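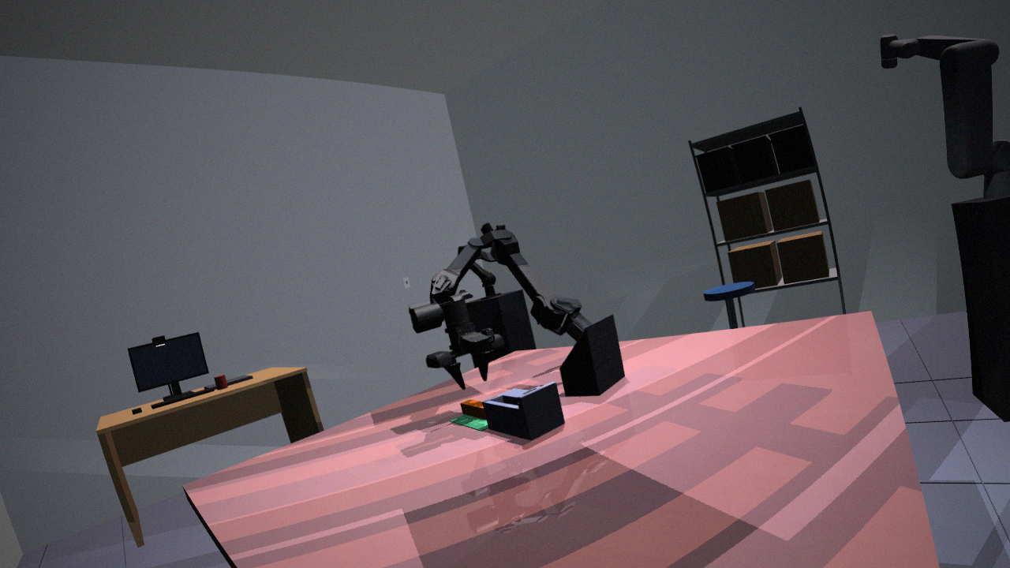 Ticket 243: Label printer in shipping office prints every label twice
Status: Closed (reluctantly)
Opened by: Jacinto Tovar, Odstead Mail Order
Handled by: Vichien Bunnag
Priority: Medium, raised to High by the person who opened it

Tue 15 April, 8:52 am – Jacinto Tovar
The Dratik label printer is printing two of everything. I send one label, I get two labels. I have turned it off and on. I have also turned it off and left it off for the length of a coffee, which is my advanced technique. Still two. Copies is set to 1 in the print window, and yes, I looked properly.

9:20 am – Vichien Bunnag
Thanks for looking properly. Does it do it from every computer or only yours? And is it two of the same label, or a label and a blank?

9:31 am – Jacinto Tovar
Two of the same, same tracking number. Only mine, as far as I know. The packing bench PC prints one, like a printer should. We found out it was doubling when a customer got a box with a label on the top and another on the side. She wrote in to ask if there was a second box coming. There was not.

9:48 am – Vichien Bunnag
Please print a test page from the printer's own menu (hold the feed button until the light blinks, then let go). That leaves your computer out of it.

10:05 am – Jacinto Tovar
One test page. It's very handsome. I held the button too long the first time and it changed the menu to what I think is Norwegian. I have changed it back by guessing.

10:14 am – Vichien Bunnag
Good, so the printer is fine. Remote session at 10:30 if you can leave the mouse alone.

10:57 am – Vichien Bunnag
Notes from remote session:
Driver on Jacinto's PC is from March, same version as the packing bench. Copies set to 1 in the driver defaults. Copies set to 1 in the shipping software. Cleared 38 stuck jobs from the queue, oldest one a return label for a customer named Wickramasinghe, who I hope has been dealt with by other means. Restarted the spooler. Printed one label. Got two.
Removed and reinstalled the driver. Printed one label. Got two.
Went to get lunch early.

1:12 pm – Jacinto Tovar
Still two. I've started tearing off the second one and sticking it to a sheet so they don't end up on boxes. The sheet is getting full. Is there a form for label reimbursement?

1:26 pm – Vichien Bunnag
There is no form. Question: when you print a plain text file to the Dratik, how many come out?

1:33 pm – Jacinto Tovar
One. It says "hello" on it.

1:40 pm – Vichien Bunnag
Then it's the shipping software after all. Reconnecting.

2:18 pm – Vichien Bunnag
Found it. Brollska (the shipping software) has a station profile for each computer, under Settings, Stations, Documents, Advanced, and then a small arrow that looks like decoration. On Jacinto's profile there was an option called "Print archive copy" which was ticked. The archive copy is a second label. It goes to the "archive printer," and if you haven't got one it goes to the normal printer without comment. The copies box elsewhere has no say in this.
Unticked it. Printed seven labels in a row. Got seven.

2:25 pm – Jacinto Tovar
Confirmed, one each. For the record I did not tick that box. I did go in there last week to make the text bigger, and I may have ticked several things and then unticked most of them.

2:31 pm – Vichien Bunnag
Noted for the record. Did the text get bigger?

2:34 pm – Jacinto Tovar
No. Should I open another ticket for that?

2:50 pm – Vichien Bunnag
Please do. Closing this one. Fix added to the Brollska page in the help folder under "duplicate labels," with directions to the small arrow.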